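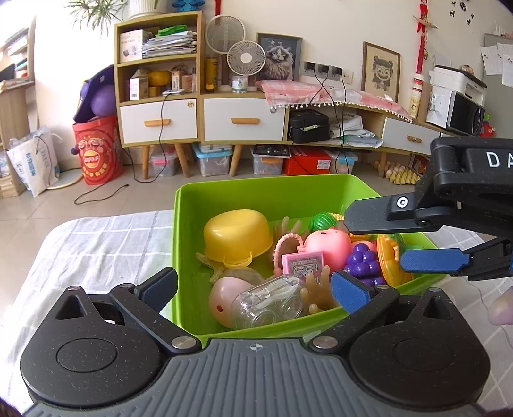
Green toy bin on the plaid cloth, partway through the sort. Friday, before lunch.

**Toy bin, Edbridge room**

Went through the green bin with Olesia. The play food goes together from now on: grapes, pineapple slice, and whatever else turns up from the Cedgate box. The loose rubber pieces (starfish, doll hand) get their own bag. I couldn't find a doll missing a hand. Lev says to keep it until the end of August and then throw it out.

The yellow bowl is kitchen set and should go back with the play dishes. Same for the pink basket toy, unless Inna wants it for the small parts. The clear container has no lid that I could find. Keeping it anyway, it's the right size for the cards. Only one pink cartoon card has surfaced so far. The set list says 32, so check the drawers before writing it off.

Washing: warm water and dish soap, 6 minutes soak, rinse, air dry on a towel. Plush doesn't go in with the plastic. The purple one in the red bucket is on Yaroslav's list for the machine.

Shelf behind the table still needs doing. The papers and folders on top are mostly old Raris order sheets, and Stepan wants to look through them before anything is recycled. Don't stack anything more up there until he has. Egg trays under the cabinets stay, they're for the paint session.

To do:

- wipe out the bin before refilling
- move the black cable off the floor by the bucket
- label two bags, "food" and "rubber"
- ask Inna about the basket

Stopped at almost 17 past twelve. Olesia has the marker.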